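3 min read

Minutes of the equipment planning meeting, Tollbridge workshop, 23/07/2026

Katherine Alvarado took the chair and thanked everyone for coming in through the heat, and for bringing their own chairs up from downstairs, which was kind and also necessary. The July notes were read and agreed with one small fix: the quote from Desteck was for two spare grippers and a cable set, and we had written it down as one.

Budget. Katherine went through where we stand. There is 1,000 dollars left in the equipment line until the new year, and she would like us to leave 200 of it alone in case a motor goes. We had a long and very friendly talk about whether that was too careful. The general feeling was that it was fine, and that we would all be glad of it if something broke.

Grippers. Desteck will hold their price until the end of the month. Thiele came in a little lower but can't promise a delivery date, and several people remembered how long we waited for the last order. Agreed to go with Desteck for the two grippers. The cable set was put off until we had talked about the tables.
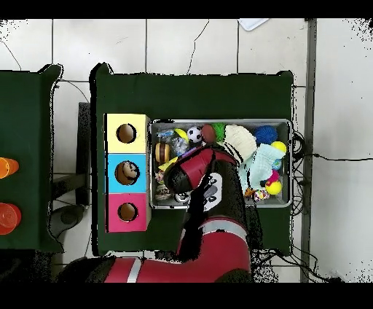
Sorting trials came next, and the question of what the second arm will need when we buy it. The Pomitz arm is the favorite, though there was warm support for simply getting another of what we have and keeping one set of spares. Katherine asked that we plan the work area before the arm, and most of the talk was about that. The shallow tray is a good size but it fills up fast, and with soccer ball, toy hamburger and knitted things all in together there isn't much room left for a gripper to come down between them. A deeper tray was suggested and a wider one preferred. Thiele lists one at 85 dollars and we agreed to buy it. The cardboard boxes with the round holes are to stay for now - they cost next to nothing, and the three colors are easy to tell apart - but we will price something sturdier in plastic. On cables, it was pointed out that the ones hanging off the table edge want clips or a sleeve, and that this should be settled before a second set is added. Clips come to 43 dollars for the pack. Agreed.

Second arm. No decision. Pomitz will be asked for a written quote with shipping shown separately, and whether they offer a lease, as that may suit us better than buying outright.

To do:
Katherine to place the Desteck order and write to Pomitz.
Tray and clips to be ordered together from Thiele.
Plastic box prices to the next meeting.
Desteck cable set to be looked at again then.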